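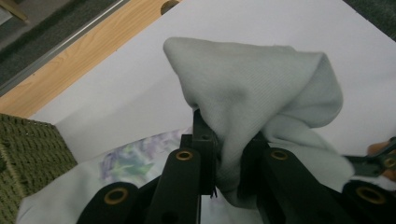
Most sweaters are washed far more often than they need to be. Wool sheds odor if it hangs overnight near an open window, and a cotton knit worn over a T-shirt can go a week before it really has to be cleaned. Helmi Tikkanen has repaired knitwear for 17 winters' worth of customers in the old Munel building, and the damage she sees comes mostly from the laundry room. A knit cloth in a pale blue-gray, bunched up and lifted off a white work surface, hangs from the few inches where it is held, and the loops there carry the rest. When the cloth is soaked through, the load on those loops is several times greater. Pick up a wet sweater by the shoulders and you have added length to it before it reaches the towel.

Tikkanen's shop is one room with two tables and a wall of yarn. She takes in 170 pieces in a normal year. Cardigans make up the largest share, then socks, then blankets. In August, when people pull out their winter boxes and find holes, the waiting list runs to eight weeks.

"They bring me the hole," she says. "I ask to see the elbows, the cuffs and the underarms, because that's where the next three are."

A knit fabric is a chain of loops, each one pulled through the one below it. Woven cloth has threads that cross at right angles and hold each other in place. Knit cloth has slack in it, and the slack is what lets a sweater go over a head and come back to its shape. It is also why a single broken strand matters. Once a loop opens, the loop above it has nothing to sit in, and a run can travel the length of a sleeve.

Her first job with any piece is to stop the run. She catches the open loops on a thin needle or a safety pin, and she recommends that owners do the same the day they notice the hole. A pin costs nothing. A sweater that goes through the wash with an open loop may come out with a hole the size of a coin.

After that she looks for yarn. A close match in thickness is more important than a close match in color, she says, as a strand that is too heavy will pucker the fabric around it. She keeps ends and leftovers sorted by weight in drawers, and she buys old stock when she hears of it. The best find so far was a closing sale at Zivlow, a mill store two hours north, where she filled the back of her car with cones of undyed wool.

There are two common repairs. Swiss darning, also called duplicate stitch, follows the path of the existing yarn and suits a spot that has gone thin but not broken. A woven darn fills an open hole with a small grid of new threads. The woven patch is strong and quick to make. It does not stretch like the cloth around it, so Tikkanen keeps it away from cuffs and necklines.

She charges by the hour and gives a price before she starts. A small elbow patch is $47. Customers sometimes point out that they could buy a new sweater for that, and she agrees with them. Some go and do it. Others leave the sweater.

One of the regulars, a retired piano teacher named Subramaniam, has brought in the same green cardigan five times. Both elbows have been replaced, and so has most of the left cuff. The buttons are the third set.

For people who want to do the work themselves, Tikkanen teaches an evening class in the back room of the Nenetti cafe, across the street. Students bring one sock and leave with it mended, more or less. She provides the needles and a wooden darning egg, though a light bulb or a small jar works as well.

Her washing advice is short. Use cool water and a little soap made for wool. Let the sweater sit for 15 minutes without rubbing it. Drain the basin, press the water out with flat hands, and lift the whole piece from underneath with both arms. Roll it in a dry towel, step on the roll, then lay the sweater flat and pat it to size. Keep it away from the radiator.

Storage is simpler still. Fold knits and put them on a shelf. Hangers leave points in the shoulders that take a steam iron to get out. Clean wool before you put it away for the summer, as moths go first for spots of food and sweat, and check the box once or twice before fall.

The next class at the Nenetti starts at seven, and there are usually a few chairs left.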